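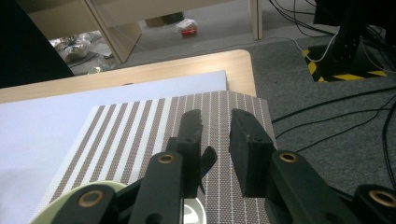
**Têxteis de Mesa e Superfícies de Refeição – Apontamentos da unidade 4**
Escola Técnica Estport, curso de Equipamento Doméstico
Versão de 2025-09-24

## 4.1 Âmbito

A unidade 4 trata do individual de mesa como peça têxtil plana e da sua relação com o tampo, a loiça e o pavimento. As toalhas e os caminhos de mesa foram tratados na unidade 3 e só são aqui referidos para comparação. Os individuais rígidos (cortiça, ardósia, aglomerados) ficam para a unidade 5.

Entende-se por individual a peça que delimita um lugar à mesa e suporta a loiça desse lugar. Cumpre três funções, nem sempre compatíveis entre si:

- protecção do tampo contra riscos, calor moderado e líquidos;
- estabilização da loiça;
- marcação visual do lugar.

Uma peça muito espessa protege melhor do calor, mas cria um degrau na margem onde um copo pode ficar mal apoiado. Uma peça fina assenta bem e transmite mais calor. A escolha depende do uso previsto e do acabamento do tampo.

## 4.2 Construção do tecido

### 4.2.1 Ligamentos

Os individuais tecidos usam, na maioria dos casos, um de quatro ligamentos:

| Ligamento | Aspecto | Comportamento |
|---|---|---|
| Tafetá | Grelha regular, igual nas duas faces | Estável, pouco elástico |
| Esteira (panamá) | Quadrícula mais aberta | Flexível, tende a abrir nas margens |
| Sarja | Linhas oblíquas finas | Bom cair, pouco usada em peças revestidas |
| Jacquard | Desenho variável por zona | Densidade desigual, face e avesso distintos |

No tafetá executado com fio grosso de duas cores, a alternância dos pontos produz uma textura ponteada. A distância normal de observação, o olho mistura as duas cores e lê um tom intermédio. Um fio castanho cruzado com um fio cinzento lê-se como castanho-acinzentado, embora nenhum dos fios tenha essa cor. O efeito deve ser previsto na fase de amostra, pois a ficha de cor do fio isolado não o mostra.

### 4.2.2 Riscas

A risca pode ser obtida na teia, na trama ou por ligamento.

**Risca de teia.** Definida na urdidura. Corre no sentido do comprimento da peça de tecido e mantém-se constante em toda a produção. Alterar o desenho obriga a urdir de novo.

**Risca de trama.** Obtida por mudança de fio durante a tecelagem. Permite variar a sequência de peça para peça, com perda de velocidade no tear.

**Risca por ligamento.** A cor do fio não muda; muda o modo de cruzamento. O contraste é menor e depende da direcção da luz.

Na descrição de um padrão, a ordem a seguir é: banda principal, risca secundária, filete. Chama-se filete à risca muito estreita, em regra de poucos fios. A distribuição indica-se sempre a partir da ourela esquerda, com a face voltada para cima. Quando uma zona do individual não tem bandas, regista-se como «fundo liso» ou «fundo em grelha», conforme a textura.

Um padrão assimétrico, com bandas numa parte e fundo uniforme na outra, exige indicação de orientação no plano de mesa. Se dois lugares contíguos forem postos em sentidos opostos, a diferença é visível de imediato.

## 4.3 Materiais

### 4.3.1 Fibras naturais

Algodão e linho absorvem líquidos e aceitam lavagem a temperatura elevada. Encolhem na primeira lavagem, pelo que o corte deve incluir margem. O linho vinca e conserva o vinco; para uso diário sem passagem a ferro não é a primeira escolha.

### 4.3.2 Fios revestidos

O fio de poliéster revestido a PVC é frequente em individuais de limpeza rápida. A peça limpa-se com pano húmido e não absorve. Tem duas limitações: amolece com loiça muito quente e retém gordura nos interstícios da malha. A segunda limitação é subestimada. A gordura não se vê de cima e detecta-se passando papel branco no avesso.

### 4.3.3 Misturas

A referência Irnora, usada nas aulas práticas, tem teia de algodão e trama revestida. O comportamento é intermédio: assenta melhor do que o fio revestido puro e mancha menos do que o algodão. A margem é termosselada e não deve ser aparada.

## 4.4 Densidade e contagem

A densidade exprime-se em fios por unidade de comprimento, separadamente para teia e trama. Para a contagem usa-se a lupa conta-fios pousada sobre o tecido sem tensão.

Procedimento:

1. Pousar a peça sobre superfície plana e rígida, com a face para cima.
2. Alisar com a mão aberta, do centro para as margens. Não esticar.
3. Escolher uma zona a mais de um palmo de qualquer margem.
4. Contar a teia numa janela fixa, em três pontos diferentes.
5. Repetir para a trama.
6. Registar os valores individuais e a média. Não registar apenas a média.

Na amostra de referência da unidade, a contagem de teia é de 117 fios por decímetro. Valores fora do intervalo indicado na ficha do fornecedor devem ser confirmados por uma segunda pessoa antes de se rejeitar a peça.

Num tecido com bandas, a contagem faz-se por banda. É comum a banda larga e a risca estreita terem densidades diferentes, sobretudo quando o fio branco é mais fino do que o fio de fundo. A média de bandas diferentes não tem significado técnico.

## 4.5 Assentamento sobre o tampo

### 4.5.1 Tampo de madeira

Os tampos de madeira clara mostram com facilidade dois defeitos: a marca de calor (mancha esbranquiçada) e a diferença de tom por exposição à luz. A segunda resulta de deixar o individual sempre no mesmo sítio. A madeira coberta envelhece a outro ritmo e fica desenhado o contorno da peça. Recomenda-se retirar os individuais entre refeições.

Em tampos com bordo arredondado, o plano útil termina antes do limite visível do tampo. O individual deve assentar por inteiro na parte plana. Se a margem acompanhar a curva do bordo, a peça escorrega para o lado do utilizador quando se apoia o antebraço.

### 4.5.2 Alinhamento

O alinhamento corrente é paralelo ao bordo. Em mesas redondas admitem-se duas soluções: margem inferior tangente ao bordo ou peça trapezoidal. O assentamento oblíquo, com a peça rodada em relação à mesa, reduz a área útil de cada lugar e reserva-se para exposição e catálogo.

### 4.5.3 Base auxiliar

Em sala de ensaio trabalha-se por vezes com uma placa lisa sobre parte do tampo, para dar contraste à leitura da margem do tecido. A placa deve ter um lado recto e limpo, que serve de linha de referência. As placas de espuma marcam-se com a unha e perdem planeza; verificam-se com régua no início de cada sessão.

## 4.6 Loiça e individual

A taça é a peça mais exigente para o individual, por concentrar o peso num pé de diâmetro pequeno. Sobre malha aberta, o pé da taça pode prender num fio levantado. O ensaio de arrasto faz-se do seguinte modo:

- colocar no centro do individual uma taça com 200 g de água;
- puxar a taça na horizontal, a velocidade constante, até à margem;
- observar se o individual acompanha o movimento;
- repetir no sentido perpendicular.

Se o individual acompanhar a taça, o atrito entre pé e tecido é superior ao atrito entre tecido e tampo. O resultado não é necessariamente um defeito, mas deve constar da ficha.

Quanto à cor, as loiças em tons pálidos (verde-menta, creme, azul muito claro) perdem contorno sobre fundo branco e recuperam-no sobre fundo castanho-acinzentado. Num individual às riscas, a leitura do rebordo é mais clara quando a taça assenta inteiramente na banda larga. A sobreposição a várias riscas brancas fragmenta o contorno visto de cima.

## 4.7 Pavimento

O pavimento entra na especificação por duas razões. A primeira é acústica: a alcatifa reduz o ruído de cadeiras e de talheres caídos. A segunda é cromática. Uma alcatifa cinzenta fica no campo de visão de quem está sentado e altera a percepção de um tecido de tom próximo. A amostra de tecido deve ser apreciada sobre o tampo definitivo e na sala definitiva. A apreciação sobre bancada de laboratório serve apenas para triagem.

## 4.8 Resistência à fricção

O ensaio de fricção em uso na oficina segue a ficha interna Lindsay. O provete é friccionado durante 1000 ciclos com pano de algodão seco e examinado à luz rasante. Regista-se:

- alteração de brilho;
- levantamento de fibra;
- transferência de cor para o pano, com atenção às zonas escuras vizinhas de riscas brancas;
- abertura do ligamento.

Os provetes são condicionados a 22 °C antes do ensaio. Um provete acabado de sair da lavagem não é aceite. A ficha é arquivada com um retalho do pano de fricção agrafado no canto superior direito.

## 4.9 Limpeza e armazenamento

Os individuais de fio revestido limpam-se nas duas faces e secam na horizontal ou suspensos por uma margem curta. Não se dobram. O vinco num fio revestido é permanente e acaba por fender o revestimento.

Guardam-se em pilha, face contra face, com a pilha assente por completo na prateleira. O armário Emov da sala de práticas tem prateleiras de profundidade suficiente para o formato corrente; os formatos grandes guardam-se enrolados em tubo, com a face para fora.

Os individuais de algodão podem ser dobrados em três, no sentido das riscas. A dobra muda de posição a cada lavagem.

## 4.10 Trabalho a entregar

Entrega em Novembro, em folha A4, com amostra anexa.

Cada aluno escolhe um individual tecido com riscas e apresenta:

1. Identificação do ligamento, com esquema em papel quadriculado.
2. Descrição do padrão pela ordem indicada em 4.2.2.
3. Contagem de teia e trama, por banda.
4. Resultado do ensaio de arrasto nos dois sentidos.
5. Indicação do tampo sobre o qual a peça foi observada e do respectivo acabamento.

Não se aceitam contagens feitas sobre fotografia. As amostras com margem cosida são devolvidas; as de margem termosselada ficam na escola.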